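The Cap Table at Skollholm: Gallery
Text and pictures: Tymofii Harasym

In September we opened the box of caps which came to us with the old Zelter shop stock. There were 109 caps inside, and also many scarves, berets and folded pieces that no one had written on the list. We are a small lending wardrobe, mostly for school theatres and amateur groups, so such a box is a big thing for us. We put the things on the long pale table in the back room and worked on them for several afternoons.

I promised Marta Sirko that I would make a page about it, as she was ill on the Monday when we started and wanted to see how far we came. Please click on the pictures for the larger size. If you want to borrow something, the rules are at the bottom of the page.
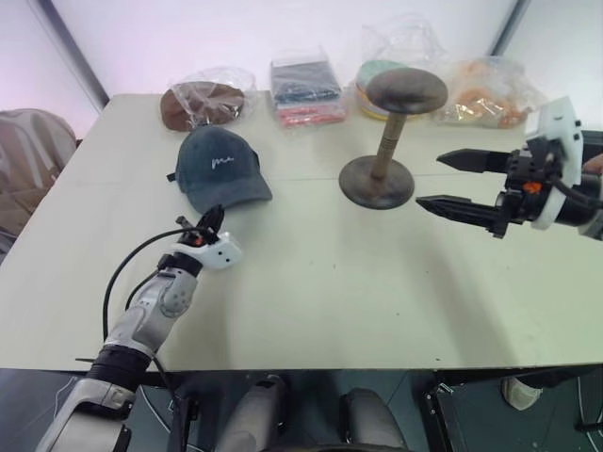
Bagged things at the back, the wooden hat stand, and one cap waiting for its turn.

The clear bags were the idea of So-ying Hung. Before, we kept everything in paper boxes, and each time a group asked for "something brown for the head" we had to open all of them. Now you look through the plastic and you know. The brown cap has its own bag. The dark cloths and the red and pink ones are folded in one bag together, and later we will separate them, but for now there is no place on the shelf for two.

A word about the stand, as many visitors ask for it. It came from the Montoya hat shop, which closed when I was still a student. The round top is a little too small for big hats, but for a cap it is very good. You can turn it slowly and look at the stitching from each side. Brisa Bermúdez would like to have three more of them. If you know a shop which is closing, please write to her.

How we look at a cap: first the inside band, then the brim, then the strap at the back. The inside band tells you the most. If it is stiff or has a strong smell, the cap goes to the washing group. The brim should be bent gently between two hands, and you listen. Old brims with cardboard inside make a small dry sound, and these ones must never go in water. I did not know this before and I have spoiled one good cap at home in this way.
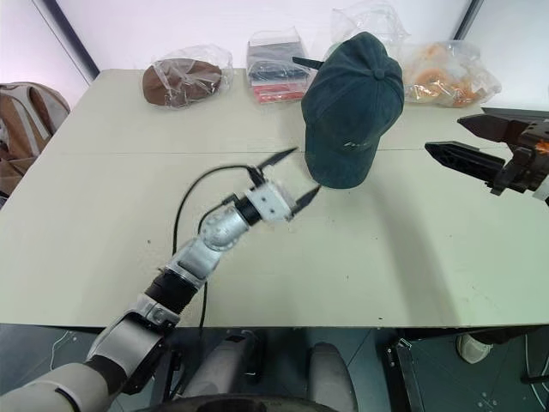
The question of colour took us more time than I expected. On the list we had "green", "sea green", "dark green", "petrol" and also "duck", which I had to look up. Two people wrote two different names for the same cap, and then the cap was on the list twice. After some discussion we agreed on fifteen colour names, printed on one sheet, and the sheet hangs beside the door. Fedir Onyshchenko is still not happy with "teal". He says it is a word for bathrooms. But the borrowers understand it, so it stays.

We also write down if the colour is even or faded. A faded cap is not a bad cap. For a play with fishermen, farmers or a tired father, the groups nearly always ask for the faded ones first. Last winter the Brisville players took 40 pieces from us and sent back a kind letter in which they praised exactly the ones that I wanted to throw away.

A cap with small white lettering on the front is more difficult to lend for a historical play. From the tenth row you cannot read it, but the audience can see that there is something. So-ying covers it sometimes with a piece of ribbon, held by four loose stitches which can be taken out afterwards. We do not allow glue or tape. Please, also not the tape which says that it leaves no marks.
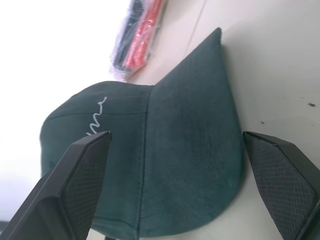
Brushed fabric is nice to touch, but it collects everything: dust, hair, chalk and stage powder. For a pale mark on the brim we begin always with a dry soft brush, in one direction only. When this does not help, we use a cloth with a very little water, and then we wait until the next day before we decide anything. Many marks look worse in the first hour. If the mark stays, we write it on the card so that the next borrower is not blamed for it.

Then the cap goes in its bag with the crown up, and nothing heavy is put over it. Fedir puts a ball of white paper inside the crown. I find this is too much for a simple cap, but I admit that his caps keep the shape better than mine.

After the last afternoon we had 102 caps ready for lending. The other seven are in the washing group or wait for a new strap.

Borrowing: you can keep up to six pieces for three weeks. Send your list to Brisa at least ten days before, with the head size in centimetres if you know it. Return the caps in the same bags, please, and do not fold the brims.

Next gallery: scarves and belts, when Marta is back.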